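Last updated: May 2022

Bench notes, drinks table

Picked up where the December page leaves off, meaning with the question of what a table should have on it before anyone sits down. December's answer was "everything," and we spent the afternoon moving things to make room for our elbows.

Started by clearing the lot. Wiped down with the Bruvadetti cleaner, which smells like a dentist's lobby but does not streak. The old Ata wax made rings worse, if anything. Threw out the wax. (Ezequiel Bustamante, if you were saving it, it was a brick.)

Layout rules as they stand today, subject to the usual erosion:

- tray goes at the far left corner
- bottle below the tray, same side
- middle and right stay bare until somebody has a reason

The third rule is the one that will go first. A bare table in this building attracts mail.

Tray: went with the red plastic one. The Carretero tray is nicer and also too long, and it rocks. I shimmed it twice with cardboard and then asked myself what I was doing with my life. Red one sits flat. It is loud, but you can find it, and things put down near it tend to end up in it. Rim is high enough to stop a pen from rolling out.

Bottle: green plastic, and it stays up on its own lobed feet, so no coaster, no holder, no stand. Bustamante's sketch had a holder. I priced the Clutdale one out of politeness (part 1290 in their list) and closed the tab. Tried the bottle on the right first. Everyone reached across the tray with the wrong arm. Moved it left, next to the tray, and the reaching stopped being a topic.

Distance between bottle and tray: close. I had a number for this and wrote it on the back of a receipt, and the receipt is gone. Call it a hand, mine, not Bustamante's.

Light is still uneven over the table. Brighter toward the far side and the right, gray near the lower left. The bottle doesn't mind, being shiny. Reading anything small over on that side is a chore, so papers should go right if they have to go anywhere. Request 2458 for a second lamp is still open. I have stopped checking it daily, for my health.

Green bottle on the left in both:

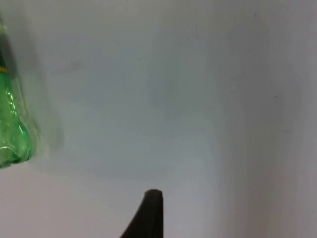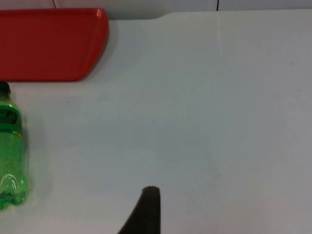

Still to settle: whether cups live on the tray or come out with the people. I say they come out with the people. Bustamante wants them set out ahead, nine of them, for a table that seats almost that many if two are friends. We'll try it his way once and I'll write down what gets knocked over.

Also need felt dots for the chair legs. The last ones walked off, stuck to somebody's shoe I assume. And a better rag, the current one sheds.

Leave the layout alone until the next entry, please. If you have to borrow the tray, put it back in the corner, rim side up. I shouldn't have to write that down and yet it has come up.

Contact | © Workshop Notebook | Back to top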